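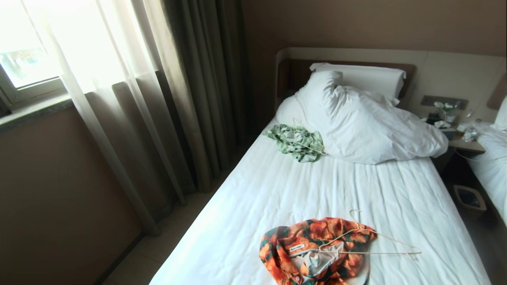
退房前的四十分钟

旅行里有一段时间，很少有人肯为它写点什么，就是退房之前的那一小会儿。早饭吃过了，牙刷收进了洗漱包，手机在充最后几格电，窗外天光大亮，而衣服还在床上。两件花衬衫，一件浅绿，印着斑驳的叶子似的纹样，揉成一团挨着被子；一件橙色大花，折了起来，领子还立着，搁在床尾。两只白色的细铁丝衣架也跟着下来了，一只和绿衬衫缠在一块儿，一只横在橙衬衫边上。被子堆在枕头前面，像一座没有打算被翻越的小山。

我在酒店里度过的早晨，多半都是这个样子。年轻的时候我觉得这是狼狈，现在倒觉得是一趟旅行里颇有味道的一段，值得慢慢地说一说。

先说床

小房间里，床就是一切。它是床，也是沙发、餐桌、办公桌，到了收拾行李的时候，它又成了一张宽大的工作台。裁缝铺里有裁剪案子，面包房里有揉面的台子，出门在外的人有一张铺着白床单的单人床。白床单的好处，平时睡觉体会不深，等你把东西一样一样摊上去，才会明白它有多体贴：什么颜色落在上面都看得清清楚楚，深色袜子不会躲起来，耳机线不会躲起来，一颗掉下来的纽扣也不会躲起来（深色的地毯可就不好说了，我在那上头丢过的纽扣，凑起来大概够缝一件短大衣）。

我的习惯是先不铺床。有的朋友性子利落，起身就把被子拉平，四个角掖好，再在上面摆行李。我佩服，可是学不来。我喜欢把被子往床头一推，让它自己蓬着，腾出下面大半张床来用。被子推开以后，床单上那些长长的、软软的褶子就露了出来，用手掌从中间往两边抹一抹，能平多少算多少，不必较真。

这篇稿子的开头几段，是去年十一月在一家叫 Omell 的小旅馆里写下的。那里的房间小，胜在安静，早上的光也好。我在那里住了两晚，第三天上午，坐在床沿上对着一堆没叠的衣服发呆，忽然就想写写它们。

花衬衫的道理

为什么出门总要带花衬衫？我想过很久。平日上班穿的衣服，灰的、蓝的、白的，挂在柜子里一排过去，像开会。可是一到要收拾箱子的那天晚上，手就自己往柜子最里头伸，把那几件一年穿不了几回的花衬衫拎出来。它们在家里显得太吵，到了外地就刚刚好。橙色和珊瑚色的大花，底下衬着墨绿和青绿的叶子，走在自家楼下要被邻居多看两眼，走在别人的城市里，谁也不认识你，尽管开花好了！

花衬衫还有一样实际的好处，就是耐看，也耐脏。汤汁溅上去一点，混在花瓣里，晚饭可以接着吃。皱了也不大显，花纹热闹，把褶子都盖过去了。纯色的衬衫在箱子里压一夜，拿出来满身都是折痕，心里先就矮了三分。碎叶子纹样的更是如此，浅绿、深绿、白色掺在一起，本来就是斑斑驳驳的，揉成一团再抖开，跟刚才也差不了多少。

所以我给头一次独自出远门的人的建议，永远是带两件花的。一件颜色暖，一件颜色凉，换着穿，照片上看起来就像带了一整个衣柜。

衣架下床

衣架是要单独说几句的。酒店的衣架有许多种，厚木头的，裹绒布的，还有挂钩和杆子分家、防着客人带走的那种，每次用都要跟它较一会儿劲。我自己偏爱的还是最普通的细铁丝衣架，轻，薄，两只叠在一起也不占地方。Drusano 街上那间老洗衣店，从前送衣服回来用的就是这种，我攒了好些，出门时往箱子里塞上两只，洗了衬衫就挂在浴室里晾，第二天早上便能穿。

细衣架的脾气也得摸透。它爱缠。钩子会钻进袖口，杆子会从下摆里探出来，你以为拎的是一件衬衫，拎起来才发现后面还跟着一串。硬扯是不行的，薄料子经不起。要把衣服平放下来，先找到钩子，顺着领口往外退，肩膀一边一边地松，像替一个睡着的孩子脱外套。

取下来的衣架，我会立刻放到一边，最好是一个固定的地方。道理懂归懂，十回里有八回，我还是随手往床上一丢，接着就在上面叠衣服，叠完了纳闷怎么硌手。

叠一件衬衫

叠衬衫的办法，各家有各家的传授。我母亲那一代人讲究方正，要叠得像商店柜台里摆的一样，扣子从头扣到尾。我在路上用的是偷懒的版本，写在下面，供同样偷懒的人参考。

先扣三颗扣子，最上面一颗，中间一颗，下面一颗。扣子全开着的衬衫一提就散，全扣上又太费工夫，三颗最相宜。

把衬衫翻过去，背朝上，铺平，两只袖子沿着背往里收，收成两条竖着的带子。袖口不必对得太齐。

两边再往中间折一折，宽度跟你的箱子商量着来。我的箱子窄，折得就窄些。

从下摆往上对折一次，翻过来，把领子立起来。领子是衬衫的脸，压塌了，整件都没有精神。立着的领子中间可以塞一双卷好的袜子，既撑住了形状，袜子也有了去处。

料子特别软的，叠不住，那就卷。从下摆开始，松松地卷上去，卷到领子为止，像卷一张煎饼。卷好的衬衫可以塞在箱子四周的缝里，到了地方抖两下，挂起来，洗澡的时候放在浴室里借一点热气，晚上出门吃饭足够体面了。

领标里的那几行小字

叠衣服的时候，领子一翻，总会看见领口下头缝着的那块小白标。平时谁看它呢？可是坐在酒店的床边，时间又多出来那么一点，就会低下头去读。洗涤的温度，面料的成分，产地，有的还有一串谁也不明白的编号。我在 Sheehan 的旧货市集上买过一件短袖，领标上印着1088，问摊主是什么意思，摊主说是款号，旁边的客人说是批次，两个人争了半天，末了给我便宜了一些。那件衬衫我至今还穿，领标已经洗得发毛，数字倒还认得出。

我有一个毛病，买来的衣服从不剪领标，哪怕它扎脖子。总觉得剪掉了，衣服就少了一样凭据。它跟我走过哪些地方，在哪一张床上被叠过，标上当然没写，可是我一看见那块小白布，多少就想起来了。

窗边的光

收拾行李最好在白天，靠着窗。我知道有许多人喜欢头天夜里就收好，箱子立在门边，第二天拎起来就走。那样稳妥，我赶早班火车的时候也这么干。但凡时间宽裕，我还是愿意留到上午。日光从一侧照进来，白床单亮得晃眼，衣服的颜色都醒着，昨天晚上在黄灯底下看着发旧的橙色，这时候又鲜得像刚摘下来。有没有污渍，哪里脱了线，也只有在这样的光里才看得准。

窗台也是好地方。有些老房子留着一道石头窗台，略略伸出来一点，正好搁眼镜、房卡和半杯凉了的茶。我的规矩是，凡是随身要带走的零碎，都先归到窗台上，等箱子合上了再一样样装进口袋。这个规矩救过我许多次，也坑过我一次：在 Trinonum 住的那回，拉上了窗帘，一副老花镜就此留在了帘子后头。打电话去问，前台的姑娘笑着说，它在失物柜里，编的是181号。过了两个星期寄了回来，裹着一层旧报纸，一点也没坏。

还剩几分钟

箱子合上之前，我照例要把被子掀起来抖一抖。被子蓬蓬松松的一大堆，最会藏东西，睡衣的腰带、看了一半的书、不知什么时候溜进去的充电线，都是从那里头抖出来的。枕头也提起来看看，下面，后面，床头板和垫子之间的缝，手伸进去摸一遍。

然后是衣架。带来几只就带走几只，一正一反叠着，钩子朝两个方向，贴着箱子底放平，上面压衬衫，花的那一面朝上。下次在别的什么地方打开箱子，头一眼看见的就是它。

要是还有几分钟，我便在床沿上再坐一会儿，把凉茶喝完。楼下有人拖着箱子走过去，轮子在石板路上响得老远。电话铃响了，是前台，问要不要帮忙叫车。

2024年1月5日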